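Chapter 6
Selling Beer Through Pubs: Tied and Free Houses

By the end of this chapter you should be able to explain how a small brewer gets its beer on to a bar, what a tie is, and why the price of a cask changes between the brewery gate and the glass.

A pub that is tied must buy most or all of its beer from the company that owns the building. A free house may buy from anyone. Most small brewers begin with free houses near the brewery, where the landlord can be visited in person and empty casks can be collected on the same trip.

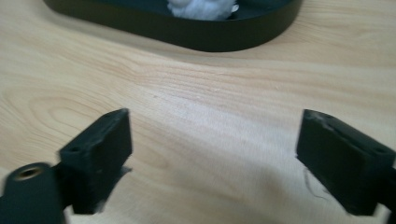

The brewery we follow in this chapter is Vimer, based in the market town of Grelby. In its first year it supplied 18 free houses, all within a short drive. In its third year it signed an agreement with Chung, a regional wholesaler, and the number rose to 58. Sales went up, but Vimer now received 13 pounds less for each cask, as the wholesaler took its share.

Section 6.1 sets out the main kinds of tie. Section 6.2 works through Vimer's accounts before and after the agreement. Section 6.3 looks at guest beers, and at what happened when the pub company Nultedik offered Vimer a place on its list for 146 tied houses.

Key terms: tie, free house, wholesaler, guest beer, duty, margin

6.1 What is a tie?

The simplest tie is written into the lease.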